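Brumon open day, Sun 23 October

Notes typed up on the train back, so excuse the state of them. Phone at 16 percent when I started.

Brumon is in the old Mapplebeck building, the one with the ramp. Went in the side door by mistake, ended up in a store room full of flat boxes, got walked back out and in again by a very patient man with a lanyard. Signed the sheet. Coffee decent. Badge stickers that don't stick.

First talk was Natalie Gosling, who runs the data side. Short and no slides, thank goodness. What they do: people drive the arms by hand, over and over, on ordinary house jobs, and every run gets recorded with the camera views and the arm positions together. The recordings go to train a model that is meant to do the jobs by itself later. They don't write the motions. They just show it lots of times and hope the lots is enough. Her word was "hope", I wrote it down.

Numbers from her talk. 900 good runs for one job before they even bother training on it. A good operator gets 35 an hour on the easy jobs, far fewer if there's a drawer or a lid involved. Shifts at the controls are four hours tops. She said the bad runs come at the end of a shift and you can see it in the recordings, the arm starts going the long way round to everything.

Somebody asked if they keep the bad runs. Some, yes. If the operator drops a thing and picks it up again and finishes, that stays in and gets tagged as a recovery. If they drop it and it rolls off somewhere, bin. There was a bit of back and forth on this, a guy from Clisgate thought they should keep everything. Natalie said they tried that for a month and the model learned to fumble. Big laugh but she wasn't really joking.

Then the labeling room. Four desks, two screens each. Less fun than the arms but I learned more in there. Each run gets a line of plain text saying what the job was, plus start and stop marks. The text has to be written how a person would say it. "Put the bottle in the drawer" is fine. "Execute placement of bottle" gets sent back. They have a sheet on the wall of phrases that got sent back and it is a long sheet. Two people label the same run and if they disagree it goes to a third. I asked what they disagree on and it's nearly always where the run ends. When the fingers open? When the arm is back at rest? They settled on arm at rest, then had to go back and redo all of October so far. Ouch.

Also in there, the reject screen. Reasons you can pick from a list: hand in view, wrong object, camera knocked, operator talked to (!). That last one means someone distracted them and there's a long pause in the middle. Pauses are bad, the model picks up the pauses.

Quick lunch. Sandwiches gone by the time our group got there, had a banana and some chips. Talked to two people from Edell who make drawer runners and wanted to know if they could send some in for testing. Good question really, because a stiff drawer is a differnt job from a smooth one and the operators said so too.

After lunch Callum Bickerstaff took us round the stations. He trains the operators. New people get two days on pick up and put down only, before they touch anything with a door. Hardest habit to break is speed, he says, gamers come in and go way too fast and the recordings are useless for a week. Best starter he ever had was somebody who used to ice cakes.

The station our group stood at longest was the nightstand one. Cans and a bowl on top, bottom drawer pulled out, the arm holding a water bottle sideways between its two fingers. Easy enough to say, harder to watch, you find yourself leaning.
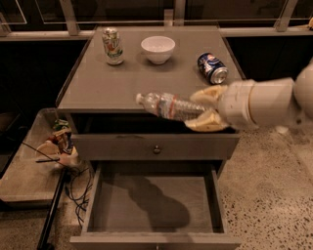
Callum's rule for this sort of job is change one thing every run. Move a can, lay it down, swap the bowl for another, shift the furniture a hand's width. If everything stays put the model learns the spot and not the object, and then it's lost as soon as someone tidies up. They used to leave it up to the operators what to change and people always changed the same thing (whatever was closest) so now a card comes up on screen before each run and tells you. Operators grumble about the cards. He grumbles too, he wrote them.

Asked him about lighting. They do runs with the blinds up, blinds down, lamps on, one lamp off. Shadows are a pain, apparently early models would slow down near a dark patch like it was something solid. More runs with more shadows sorted most of it. Most.

Got a go at the controls myself! Three minutes, blocks on a tray. Terrible at it. The grip is light and there's a small lag, so you overshoot, then you correct, then you overshoot the correction. Managed to get one block in the cup and my run was marked as reject, wrong object. Wrong color block. Fair.

What I didn't get to: the kitchen room (queue), and the part where they show a trained model working alone, which was at 4 and my train was before that. People coming out of the earlier one looked pleased. One woman said it got the lid on second try.

Practical stuff if you go to the next one. Book the controls slot when you sign in, they fill up. Parking is behind the building not in front, in front is for deliveries and they will come and find you. Wear flat shoes, lots of standing. Bring your own lunch. Ask to see the reject list, they don't put it on the tour unless someone asks.

Will add the handout when I find it, it's in the other bag.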